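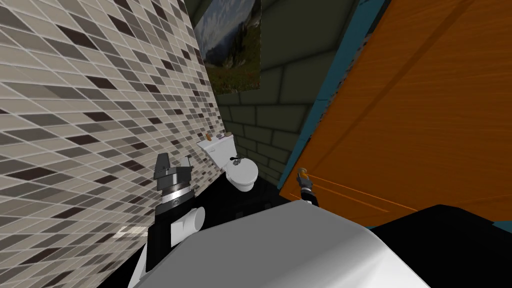 Okay, hi everybody. Wait for the chairs to stop scraping. Say thanks to Meinir Humphreys for the slot and for the cable that finally fit the projector.

So I'm Nour Zoubi, I have a bench at the Ratport shop, the one by the drill press with all the coffee rings on it, and for a bit over a year I've been building a two-armed robot that I'm trying to teach to open doors. Bathroom doors, mostly! I'll get to why.

Quick show of hands: who here has built an arm? Who has built two and regretted it? (Pause. Xiaoqing will put her hand up.)

The build first, quickly. Two arms, parallel-jaw grippers, a rolling base. I've spent 775 dollars on the grippers alone, which my sister thinks is a typo. The base is the third one. Base one tipped over. Base two was so heavy that Ferdinand Riedl and I couldn't get it up the step at the back of the shop, so it lives under my bench now and holds up a vise.

Why doors. I wanted one job a robot in a house has to do before it can do anything else. You can't fetch a towel if you can't get in the room. And a bathroom is tight, so the base has hardly any space to back up while the door swings at you. If it works there I figure the kitchen is easy. (Somebody will argue. Let them, take it at the end.)

Now the simulator part, and slow down here, I rushed it in the practice run.

I do the practicing in simulation, in a little setup I call Trirkum. The first bathroom was gray on gray on gray, and the policy learned it beautifully and then fell apart the minute I changed a wall. So now the rooms are loud. Mosaic tile, dark green tile, an orange door with a teal frame, a mountain picture over the toilet. Vinzenz Schwaiger picked a lot of the textures and I'd like it on record that I'd never paint a door orange. But the success rate on rooms it hadn't seen before went from hopeless to 72 percent, so Vinzenz gets to keep picking.

One night's run is 900 episodes. I start it before bed and read the log over breakfast.

What goes wrong, in the order it bugs me:

The grip. It goes for the handle from underneath, and on a short handle there isn't much to hold. If it closes too early it gets a fingertip on and slides off. I added a tiny wait before closing and that helped more than a month of reward tweaking. Embarrassing.

The swing. Door comes toward you, base has to roll back, arm has to keep up. If the base is late the wrist gets yanked. On the real one that's the noise you heard in November, Ferdinand, sorry.

The spare arm. For ages the left arm just flopped around and smacked the wall. Now it gets a small penalty for touching anything, so it holds itself up out of the way. Looks a bit like it's waiting to be called on in class.

Real door next. I bought a secondhand one from Gruber, hung it in a frame made of two-by-fours, and it took 14 tries before the latch let go. Play the clip. Don't talk over it.

If people ask for the code: yes, the Nistov folder on the shop server, read the notes first, the gripper offsets are in millimeters and everything else is in meters. I know. I'm fixing it.

Questions, then snacks.

Ratport shop talks | Contact: ask at the front desk | Notes may be copied with the speaker's name left on | Back to top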